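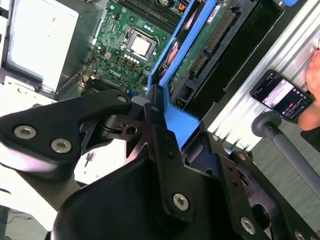

About Makori Computer Workshop

We are a small school and repair workshop for desktop computers. We teach people to open a computer, to understand what is inside, to clean it, to repair it when this is possible, and to take it apart properly when it is not. We also repair computers for the public, and the two activities share the same benches.

The workshop was started by Laurențiu Preda and Esther Obura. Laurențiu worked for many years in the service department of Perkholm, an office supply firm, where he saw good machines go to the scrap container every February, when the new budget came. Esther was a teacher of electronics in evening classes. They met when Esther came to Perkholm to ask for old computers for her students, and she left with nine of them in the back of a borrowed van. Those nine computers were our first teaching material. Two of them still work and are used at our front desk.

What we work on

Mostly we work on ordinary office desktops, the kind that stands under a table for many years and collects dust. We like these machines very much. They were made to be opened. The side comes away, and the main parts are there in front of you: the power supply in its metal box, the motherboard, the processor in its socket, the slots for the memory, the wires that go to the front of the case. A beginner can learn the names of these parts in one morning and can hold most of them in the hand by the afternoon.

We accept computers of any brand. Many of the donated ones are Dell, as the offices in our area bought a lot of them. We do not take laptops at this time. They need other tools and more patience, and we do not have enough bench space.

How a computer goes through the workshop

When a computer arrives, it gets a paper card with a number. The card stays with it until it leaves the building. On the card we write who brought it, what the person told us about the fault, and if there is a hard disk inside. Please tell us at the desk if you want the disk back. We return it to you the same day, before any other work begins.

After this the case is opened and cleaned. We use a soft brush and low air pressure, and we hold the fans still with one finger while we do it. Then a person looks at the board under a good lamp. We look for capacitors with a swollen top, for burned places, for bent pins, and for connectors that are only half in. Laurențiu says that a great part of the faults he met in his life were a plug not pushed in to the end, and he asks every student to check this first, also the advanced ones.

The power supply is tested with a meter. We do not open power supplies in the classes. They can keep a dangerous charge after the cable is removed, and we are strict about this rule.

If the computer can be repaired, it is repaired, tested for one night and given a used or new disk. If it cannot be repaired, it is taken apart. Processors and memory go to labeled boxes, each one in an antistatic bag. Boards which still have value go to the shelf for practice. Screws are sorted by thread in glass jars, and you will be surprised how often we go to these jars. The metal cases and the dead boards are collected by Lallaner, the recycling company with whom we have an agreement.

Our courses

The Basic Bench Course has 27 hours and is for people who have never opened a computer. Each student works on one machine from the first lesson to the last and disassembles it completely, puts it together again and starts it. If it starts, the student can buy it for $29. Most of them do.

The Board Course comes after. Here we learn to read a motherboard, to measure voltages, to change capacitors and to replace a damaged connector. Esther teaches this course herself. The groups are small, and there is usually a waiting list, so please write to us early.

We also have an open bench in the evening for former students. It is free, with a box for donations near the kettle. You may bring your own computer or work on one of ours. A teacher is present, but you should have a project in your mind when you come.

The room

Our room was before a tailor's workshop. We kept the long cutting tables, painted them white and covered the working places with antistatic mats. The white color was Esther's wish, and she was right, a small black screw on a dark table is lost. Each place has a lamp, a wrist strap, a tray for screws and one set of screwdrivers. The rotary tools and the soldering irons stay in the Dremell cabinet, which has this name from a label that was on it when we bought it. We never found out who Dremell was.

There is one step at the entrance. If this is difficult for you, please ring the bell at the left side and we will put out the ramp.

Where the computers go

The repaired computers are sold at a low price or given to schools and families in the town. Until now 200 computers have left the workshop in working condition. With each one we give a printed page with the parts list, the date of the cleaning and the name of the person who did the work. Students are proud to sign this page, and sometimes a buyer comes back and asks for the same person again.

We do not give a long guarantee, but if something stops working, bring it back and we will look at it together with you.

How to bring us a computer

You can come during the opening hours without an appointment. Please bring the computer with its power cable, if you still have it. Keyboards and mice we accept only when they are clean. Monitors we cannot accept, the storage room is full of them.

For more than five computers please write before, so that we can prepare the space. Companies receive a signed list of everything they have delivered.

Page last updated August 5, 2020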